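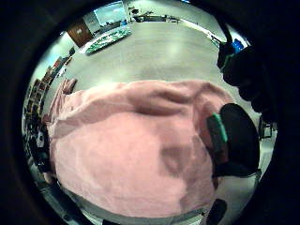 So I have spent most of this month on one function. It takes in fisheye frames from the hand-held gripper and gives back a mask of whatever soft thing we're trying to fold, and for a long while it was rubbish at its job.

The old version went by colour. Fine for a pink thing on a grey background, you'd think! But the pink goes nearly maroon inside a deep fold and almost white under the lights, so my lovely threshold kept cutting the cloth into islands. Samano (our planner) then took each island for a separate object and tried to plan a grasp for every one of them. I watched it queue up 8 grasps for one piece of cloth and went to make tea.

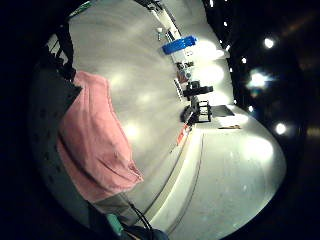

Plenty of pink, plenty of glare, and lots of clutter for the mask to ignore.

Stella Nzioka suggested I stop fixing single frames and carry the mask forward from one to the next, which is what Birero does now. It keeps a short memory, 2 frames back, and only lets a pixel change its mind if its neighbours agree. I also stopped flattening the fisheye first. Undistorting stretched the rim so badly that the edge of the cloth turned to mush - and the edge is the bit the planner cares about.

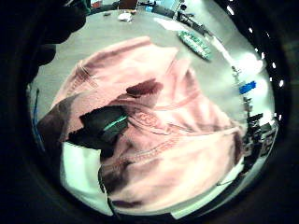
What still goes wrong

Seams, mostly. A long seam looks an awful lot like the edge of the cloth if you're a small network trained on about 300 labelled frames. I've added another 150 with the seams marked as their own class and it's better, though it still gets excited about drawstrings and the odd cable. 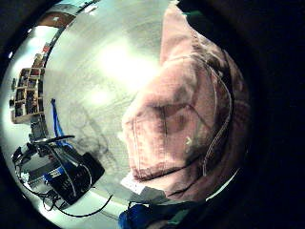 The other sore point is timing. Nwankwo, our logging tool, stamps a frame when it's written to disk and the gripper width when it's read, so the two drift apart whenever the disk is busy. I had been blaming the controller for closing late (sorry, controller). I've moved both stamps to the moment of capture and the replays line up much more nicely, but all the old logs need converting and my script for that falls over on anything recorded before November. I'll put it in the Skillham repo once it can get through a whole folder without me sitting next to it.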